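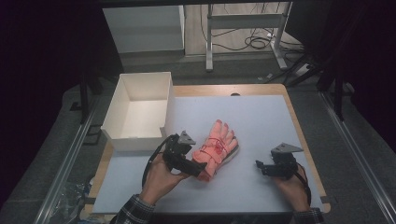 How do you keep knit gloves in pairs from one winter to the next?

Tie each pair together at the cuff before it goes into storage, and store all of them in a single open box that sits where people take their gloves off. The tying keeps the pairs together. The open box keeps everybody (me included) from stuffing gloves into coat pockets and forgetting them until October.

I came to this after a move. When we unpacked at the place on Arellano Street I had a whole grocery bag of single gloves, and I sat on the bedroom floor trying to marry them up like a card game. Brown with brown, sure, but one was a medium and one was a child's. So now I do a glove day at the end of the season, and I do it at a table, sitting down, with the radio on.

Getting set up

Clear a table and put something soft and plain on it. A light-colored mat is great because you can see every bit of fluff and every dropped stitch against it, and dark gloves don't disappear. I used to work on the bedspread, which has a pattern, and I lost a mitten on it while I was looking at it!

Put the box next to your work, on the side you don't write with. Mine is plain white and has no lid, and I'd skip a lid if I were you. The year I had one, gloves piled up on top of it.

Checking them over

Lay each glove palm down with the fingers spread and look at the tips first, then the crook between thumb and first finger. That's where mine always go. Turn it over and do the palm. Then put your hand inside and stretch it a little toward a window – thin spots show up as light.

A hole smaller than a pea gets fixed on the spot. I keep a darning needle and a few ends of wool in an old mint tin. Anything bigger goes in the mending pile, and I'll be honest that the mending pile has a life of its own. I still have a gray one in there from two winters back.

Washing

Only wash what needs it. Cool water in the sink, a small squirt of wool wash (I buy the 1000 ml bottle of Jamau and it lasts us for years), and a soak for as long as it takes to drink a cup of coffee. Press, don't wring. Roll the gloves up in a bath towel and kneel on the roll. Then unroll them, pull the fingers straight and leave them flat overnight.

Red and deep pink wool gets its own water. I learned that on a cream pair, and they're now my gardening gloves.

Don't dry them on the radiator. The cuffs go stiff and you can never quite get them back.

Tying the pairs

Put the two gloves palm to palm, thumbs matching, and wrap a piece of cord around both of them at the wrist, twice, and finish with a bow. No knots, you'll want them open in a hurry on the first cold morning. Thin cord is better than ribbon, which slides off wool, and much better than rubber bands, which leave a dent and then go gummy by August. I bought a spool of Esetti craft cord years ago and I've hardly made a dent in it.

Some people use clothespins. They work okay for thick mittens but they left marks on my dressier pair, so I stopped.

If you've got kids, use one color of cord per kid. My sister does this with four of them and swears by it. She also writes initials inside the cuffs with a laundry pen, which I would do too if I had her handwriting.

Filling the box

Stand the pairs up on their cuffs like files, fingers at the top, so you can flip through them. Thick ones at the back. A cedar block goes in one corner, and I give it a rub with sandpaper whenever I can't smell it anymore. Our box holds the family's gloves plus two hats, and when it's full, something has to go to the Piltton thrift shop.

Single gloves get one season's grace in the bottom of the box. After that I cut the fingers off for egg warmers or use the whole thing for dusting blinds, which works so well! You put it on and run your fingers along the slats.

One more thing on leather gloves, as I got asked at the library swap. I keep them out of the knit box altogether, flat in a drawer with tissue in the fingers. The wool sheds on the linings and you'll be picking at it all winter.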